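Clasta glass teapot and the Stallau sunken tray, reviewed after one long spring

I have owned a lot of teapots and liked two of them. The first was brown, ugly and indestructible until I moved. The second is the Clasta, which I bought in April from the Rilcombe website for $40, mostly because I was already paying for shipping on something else.

The Clasta is a plain glass pot with a metal infuser that drops in through the top and a lid with a reddish knob. It arrived in a box large enough for a microwave, along with a leaflet in which every sentence was in the imperative. Warm the pot. Respect the leaf. Do not strike. I have managed two out of three.

Start with the glass. Glass teapots usually come in one of two kinds, the ones so thin you hold your breath while washing them and the ones that could stop a door. I'm in the doorstop camp. I want to be able to set a pot down while thinking about something else. Glass also tells on you, of course, and if you are the kind of person who leaves leaves in overnight (I am), the evidence will be there at breakfast.
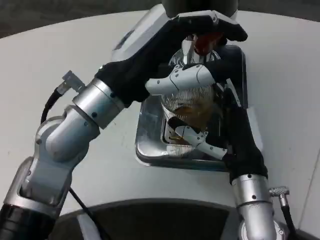

Thick glass, rounded corners, fine mesh inside.

The infuser is the best part. My previous one had holes you could have strained gravel with, and the last inch of every cup had to be left behind or chewed. This one holds back nearly everything, including the dusty end of a bag of Taşdemir black tea that I should have thrown out and drank instead. Rinse it soon after you pour. If you wait until the leaves have dried on, you will be out there with a toothbrush, and it had better be an old one.

It also goes deep enough to be useful when you are only making a cup or two. Plenty of infusers hang near the lid, dangling above the water like a tourist on a ski lift, and you have to fill the whole pot before the leaves get involved. I live with one other tea drinker, who has opinions about waste, so this mattered.

Now the Stallau tray, which cost a good deal more and needed a hole in the counter. I'll pause while you decide whether you are that serious about tea. It's a stainless steel well that sits below the surface, with a slotted grate at the bottom. You rinse over it, pour over it, and let it deal with your aim. Installation took me 14 days, of which perhaps three hours were work. The rest was walking past the template taped to the counter and finding other things to do. 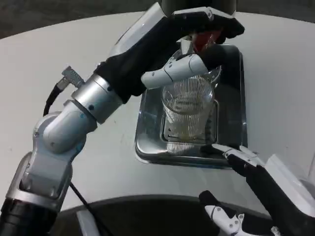 A ribbed glass over the grate, with a little pale liquid in it.

I was ready to call the tray a vanity purchase. Before it, though, I had a dish towel permanently folded next to the kettle, and the towel was never quite clean and never quite dirty enough to wash. The towel is gone. I pour the first rinse of the leaves straight down the grate, swirl a glass to warm it, tip that out too, and feel like a person who has things under control until roughly the second cup. The grate lifts out for cleaning. It does need cleaning. Stallau's product page implies otherwise with great confidence.

What the steel will not do is stay handsome. It shows every drip, and anything polished nearby shows them again. I wipe mine down with vinegar when company is coming and otherwise let it look lived in.

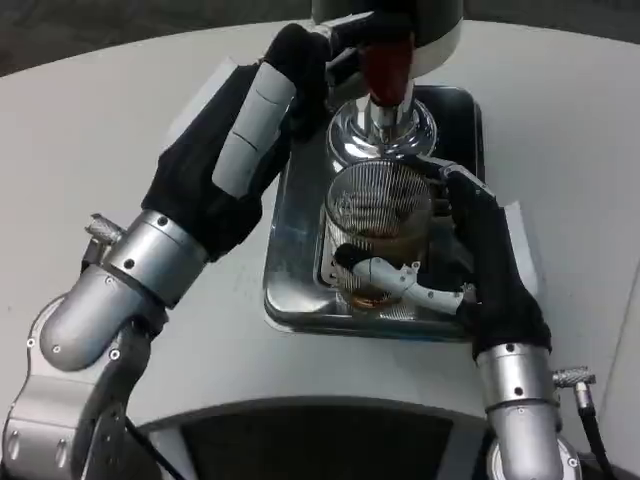
Strength is where I keep going wrong, and no pot can save me from that. I steep by color, which my household considers a character flaw, and clear sides only encourage it. The trouble is that a small amount goes dark quickly. When there is just a pool of deep amber-brown under the mesh, as there is here, I would stop and taste it, because a minute of dithering can take you from pleasant to furniture polish. With a fuller pot you have time to butter toast. I have settled on four minutes for black tea and a timer I can hear from the next room.

The lid is my main complaint. It fits well enough, but it isn't held by anything, so you need a finger on the knob for the last of the pour. On a fresh pot the knob stays comfortable to touch. Leave it sitting over a candle warmer and you will learn a new way to put down a lid.
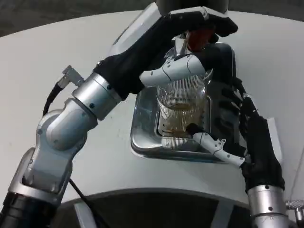 Pouring deserves its own paragraph, as it is the thing most teapots are worst at. The Clasta runs clean if you commit. Pour timidly and a drop goes down the outside of the glass and heads for whatever you care about most. Keeping the pot down in the steel between cups takes care of that, and a half-full one like this, with the tea still a nice amber brown around the infuser, is the easiest to handle. Brimming, it needs a steadier wrist than I have before nine in the morning.

Would I buy both again? The pot, yes, today, and possibly a spare. The tray I'd recommend to anyone already replacing a counter, or anyone who owns a jigsaw and is looking for an excuse. Renters should buy the pot and keep the towel. Rilcombe also sells a replacement infuser for $19, and I'd add one to the order, as mine has already spent a weekend in the compost.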